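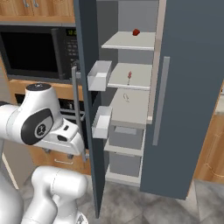
HUVOV – Gunmen attacked an army checkpoint on the Zerell road before dawn, killing six soldiers and wounding 13, the regional command said.
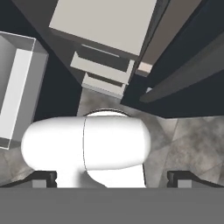
By the Unano desk, security correspondents

The assault began at 4:33 a.m. and lasted 17 minutes. The attackers fled toward the Bakker hills – an area the army searched in May.

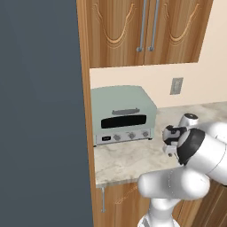 The road remains closed in both directions, and a night curfew is in force. 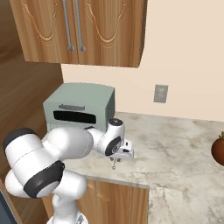
Residents of Zerell said they had asked for more patrols weeks ago.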